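Kesudo Cloth Gallery: Folds on the Fan Print

Words by Ifor Cadwaladr
Gallery 24 in the Kesudo series

I love a folded cloth. I love it flat, I love it rolled, I love the long skinny kind you make for the middle of a table, and I especially love it when a plain bright color lands on top of a busy print and the two of them start arguing. So this gallery was always going to make me happy!

If you're new to these pages, Kesudo is where I put together small galleries of household cloth: napkins, runners, dish towels, tablecloths, the piece at the bottom of the drawer that you forgot you liked. Some galleries are big. This one is tiny, and it's all about plain colors on a scallop print.

About the print

People call it all sorts of things: scallop, fan, fish scale, shell, wave. You've probably seen a version of it on bowls and wrapping paper, because the layout has been around for centuries and it works on nearly anything. Each row is made of overlapping arches, and each row is shifted sideways by half an arch so the next one tucks into the gaps. Once your eye catches on to that it's very hard to stop following the rows.

The one in this gallery has dark navy outlines and a little dot in each fan, which I think makes the whole thing. Without the dots you'd have a perfectly nice pattern. With them you get a second pattern, a grid of tiny points running on the diagonal, and it keeps a big spread of fabric from going flat.

It's also a color that won't sit still. Look at it one way and it's a quiet gray-lavender, look again and it's a proper bright blue. I wouldn't pick a wall paint that did that, but in a tablecloth I adore it (you get two for one, and you can change the napkins to suit).

About the plain colors

Orange and blue sit across from each other on the color wheel, so an orange cloth on a blue one is about as loud as two pieces of fabric can get. Yellow is friendlier. A pale buttery yellow warms up a cool print without shouting over it, and if you let a sliver of orange show beside it you get the best of both.

My rule for busy prints is to keep the top cloth plain. I broke it once with a striped runner from Uvow and had to look away while I ate my soup. Plain cloth also shows its creases, and I'm all for that. Some readers write in to tell me I should iron more. I've got 107 pieces in the Gwynne cabinet alone, so no, I'm not ironing more!

Making a long fold

A few of you asked after the July gallery how to get a cloth into a long narrow shape, so here's how I do it at home:

Lay the cloth out flat with one long side toward you. Smooth it from the middle outward with the flat of your hand.

Bring the near edge up to the center line, then bring the far edge down to meet it.

Fold the whole thing in half along that line. You've now got a strip a quarter of the depth you began with.

Pinch both ends and pull gently, straight out to the sides. This takes care of most of the ripples. If a lump shows up in the middle, open the last fold and smooth it again from there.

On a print like the fan one, you can use the rows as a ruler. Pick a line of arches, run your bottom edge along it, and you'll see right away if one end has wandered off. It's such a handy trick that I've started folding on patterned cloth even when I've got a perfectly good bare table next to me.

The pictures
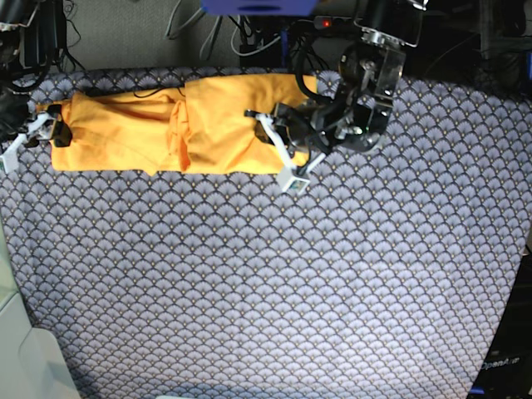 Orange, folded long and narrow, along the upper part of the fan print. I like the soft wrinkles and that bunched fold in the middle, and the right half sits a touch taller than the left. Very much my kind of folding. 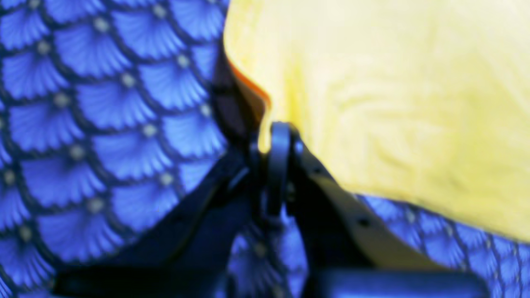 The print up close, with all those fine pleat-like stripes spreading out inside each fan. See the soft yellow against the blue, and the thin rim of orange along its edge? I'd wear that combination as a scarf tomorrow.

Caring for a printed cloth

Wash dark outlines with like colors and keep the water cool the first couple of times. Turn the cloth face in if your machine is rough. I line-dry mine in the shade, and I fold them along a different line each time they go back in the drawer so the same crease doesn't get worn into the print year after year.

Keep bright plain cloths on a separate shelf until you've washed them on their own. Orange can be generous with its dye, and pale yellow will take whatever it's given.

More from Kesudo

Gallery 23: Checks, big and small
Gallery 22: Everything green
Gallery 21: The Sterotum tea towels, both boxes

Next up is a Saturday's worth of napkins, all rolled, and I've already changed my mind twice over which ones go first. If you've got a favorite fan or scallop cloth at home, write and tell me what color you put with it. I read every letter, usually with a cup of tea on the least washable cloth I own.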